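Looking after an acoustic guitar at home

Most of the damage a repairer sees comes from dry rooms, hot cars and old strings. The tips on this page cover the jobs you can do yourself with a soft cloth, a string winder and a bit of time.

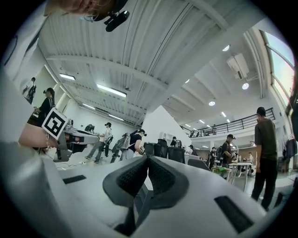
How often should I change the strings on an acoustic guitar?
Every two to three months if you play most days. If the guitar only comes out at weekends, twice a year will do. Strings that feel rough under the fingers or won't hold their pitch should come off sooner.

Changing strings
Work one string at a time so the neck stays under tension. Slacken the old string fully before you cut it. Leave enough slack for two or three neat turns around the post – more on the thin strings, fewer on the thick ones. Stretch each new string gently by hand, tune up, then stretch and tune again.

Bridge pins should push in with your thumb. Don't tap them down with a hammer.

Humidity
Solid timber guitars are happiest between 45 and 55 per cent humidity. In winter, with the heater going, a lounge room can drop well below that. Sharp fret ends and a sunken top are the usual signs. Keep the guitar in its case with a humidifier in the soundhole, and wring the sponge out properly before it goes in. Drips stain bare wood.

Khrystyna-Mariia Maksymiv at the Szabo workshop in Plesuvthorpe also suggests a small hygrometer inside the case, next to the headstock.

Cleaning
Wipe the strings and the back of the neck after playing. For a gloss finish, a barely damp cotton cloth takes off most marks. Matt finishes go shiny if you rub them, so use a light hand and no polish. Furniture spray with silicone in it should stay in the laundry cupboard – it gets into the grain and makes later repairs difficult.

An unfinished rosewood fretboard needs a few drops of oil once or twice a year, wiped off after five minutes. Leave a varnished maple board alone.

Buzzes and rattles
Check the easy things first. A loose nut on a tuning machine or a long string end touching the headstock will both buzz. If only one fret is noisy, the fret may have lifted, and that is a job for the bench. Santosh Chaudhary's rule for truss rods is a quarter turn at most, then retune and wait overnight. If the nut feels stiff, stop.

Storage
Keep the case off outside walls and away from heating vents. A wall hanger is fine in a room that stays at a steady temperature. For a flight, loosen the strings a little and pack a folded T-shirt under the headstock.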